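Três meses em Ustau

9 de março de 2025

Cheguei a Ustau em dezembro, com uma mochila, um saco-cama emprestado e um contrato de três meses com a Fundotis. O contrato acabou na semana passada. Fico mais um mês, até chegar quem me substitui, e aproveito uma noite com eletricidade para escrever o que fui adiando.

O meu trabalho é a água. Não sou médica nem enfermeira, e a família continua a perguntar-me por doentes quando telefona. Trato de depósitos, torneiras, tubos, filas e papéis. O campo fica numa encosta acima da vila, onde antes havia pasto, e recebe as pessoas que saíram do vale do Clomov quando os combates chegaram às aldeias do rio. No último registo éramos responsáveis por 3.427 pessoas. O registo está sempre atrasado: há quem chegue de noite e só se inscreva dois dias depois, e há quem já tenha ido para casa de parentes e continue na lista.

Nas primeiras semanas aprendi o caminho da água de cor. O camião sobe da vila de manhã cedo, quando a estrada ainda está gelada e portanto firme. Se sobe mais tarde, apanha lama na segunda curva e temos de lhe pôr pedras debaixo das rodas. Descarrega no depósito grande, que fica no ponto mais alto, e dali a água desce por gravidade até às torneiras. Antes de abrir as válvulas medimos o cloro e anotamos o valor num caderno. Quando está baixo, corrige-se e espera-se. É nessa espera que as pessoas se zangam, com razão, porque estão na fila desde antes de amanhecer e veem o depósito cheio.

Zangam-se comigo, que sou quem está ao lado da válvula. Ao princípio ia para a tenda à noite repetir na cabeça tudo o que me tinham dito. Falava mal a língua e percebia o suficiente para ficar magoada. Agora percebo mais e magoa-me menos. A maior parte das queixas é prática. O jerricã tem uma racha. A torneira do meio pinga e faz gelo, e alguém idoso vai cair ali. A família de cima recebeu dois baldes e a de baixo um. Escrevo tudo no caderno e no fim do dia passo a limpo. Metade resolve-se com fita, uma anilha ou uma conversa.

Os baldes deram mais trabalho do que eu esperava. Havia 547 agregados inscritos e uma remessa incompleta parada em Rocha, do outro lado da passagem de montanha, à espera de um carimbo. Distribuir o que tínhamos significava escolher. Escolhemos começar pelas famílias com bebés e pelas pessoas que viviam sozinhas e não podiam carregar um jerricã cheio. Afixámos o critério à entrada, em duas línguas, e mesmo assim passei uma tarde inteira a explicá-lo. Uma senhora ouviu-me até ao fim, disse que estava de acordo com tudo e que queria um balde na mesma. Não lho dei. Vi-a no dia seguinte a levar água numa panela com a tampa atada com um cordel, e ela cumprimentou-me.

Quando a remessa de Rocha chegou, levei-lhe o balde à tenda. Estava a dormir e deixei-o com a vizinha.

Também há os dias em que não se passa nada. Chove, o camião chega, o cloro está bem, a fila anda. Nesses dias almoço sentada e consigo lavar meias. Gosto muito deles e é difícil contá-los a quem está longe, porque ao telefone toda a gente quer saber o que aconteceu. 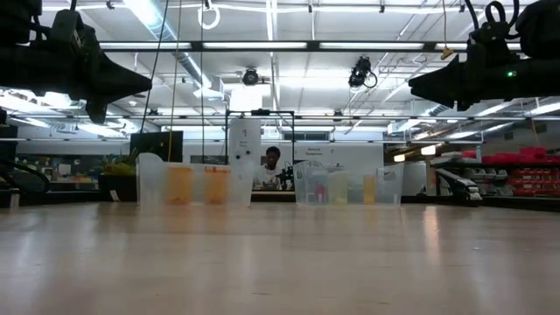

A água limpa estraga-se dentro das tendas, e é disso que trata a maior parte das conversas que tenho à tarde com os grupos de mães. A água sai boa da torneira e chega ao fim do dia má, porque se mete a mão no balde, porque o copo andou no chão, porque o balde não tem tampa. Fala-se disto com objetos, já que os cartazes que nos mandaram têm setas a mais e quase ninguém os lê. Dois copos iguais aos cor de laranja que estão lado a lado no recipiente transparente chegam para a conversa toda: um fica para tirar água do balde e nunca toca na boca de ninguém, o outro é para beber. Peço a alguém do grupo que explique aos outros qual é qual e depois troco-os de sítio. As crianças corrigem-me logo. Os adultos riem-se e depois discutem a sério, porque em muitas tendas só há um copo, e aí a regra não serve e temos de pensar noutra coisa. Uma concha de cabo comprido resolve, quando a há.

Pedi conchas no relatório de janeiro e voltei a pedi-las no seguinte. Ainda não vieram. Entretanto um homem que era serralheiro numa aldeia do Clomov começou a fazê-las com latas de conserva e arame grosso. Ficam com as bordas viradas para dentro para não cortarem. Ofereceu-me a primeira e eu disse-lhe que precisava de muitas, e ele respondeu que então precisava de muitas latas. Pusemos um caixote ao lado da cozinha comunitária. Em pouco tempo tínhamos 48 conchas feitas e uma fila nova para gerir.

A Fundotis não sabia em que rubrica pôr o arame. Troquei mensagens com o escritório durante dias e acabei por comprá-lo do meu bolso, com a fatura guardada para o caso de alguém mudar de ideias. Conto isto sem azedume. As pessoas do escritório respondem depressa e dormem tão mal como nós. O problema é que os formulários foram feitos para compras grandes, e o que falta num campo são muitas vezes coisas pequenas: arame, abraçadeiras, pilhas, marcadores que escrevam em plástico molhado.

A noite pior foi em fevereiro. Rebentou um tubo abaixo do depósito e a água correu entre duas filas de tendas antes de alguém dar por isso. Com o frio que estava, gelou onde parou. Tirámos as famílias às escuras, com lanternas de cabeça, e pusemo-las na tenda da escola. Ninguém se feriu. Perderam-se mantas, farinha e um saco de fotografias que uma rapariga tinha trazido desde casa, a pé. Estendemo-las numa corda ao pé do fogão, presas com molas da roupa. Algumas secaram bem. Noutras as caras desapareceram e ficou só o fundo, uma parede, uma árvore. Ela guardou todas.

Eu tinha visto a fuga pequena nesse tubo dois dias antes e anotei-a para reparar no fim da semana. Está escrito no caderno, com a minha letra. Disse-o na reunião da manhã seguinte e ninguém fez disso um caso, mas desde então ando com a fita e a chave no bolso do casaco e reparo na hora tudo o que posso reparar na hora. O casaco ficou deformado desse lado.

Perguntam-me muitas vezes se as pessoas vão poder voltar. Não sei. Do campo vê-se a estrada do vale e, com tempo limpo, os telhados da primeira aldeia. Há quem passe a manhã a olhar para lá. Os homens mais velhos sabem de quem é cada casa e discutem se aquela chaminé deita fumo ou se é nevoeiro. Na semana passada um casal desceu para ver o estado dos animais e regressou ao fim da tarde com uma cabra. A cabra vive agora atrás da cozinha e tivemos de mudar uma torneira de lugar por causa dela.

Para quem me escreveu a perguntar como ajudar: não mandem roupa para Ustau. Não há onde a guardar, e a que veio no início do inverno ainda está por separar num armazém em Rocha. Se quiserem dar alguma coisa, deem dinheiro a uma organização que já conheçam e em que confiem, mesmo que não seja a minha. Serve para pagar o gasóleo do camião e o ordenado do condutor, que fez a subida todos os dias em que a estrada o deixou.

Ainda tenho para fazer o inventário das peças, o desenho atualizado da rede e uma lista de contactos para quem vem a seguir. Encomendei 100 metros de tubo para refazer o troço que rebentou, desta vez enterrado mais fundo, e queria vê-lo no lugar antes de me ir embora. O camião traz metade amanhã, se não chover.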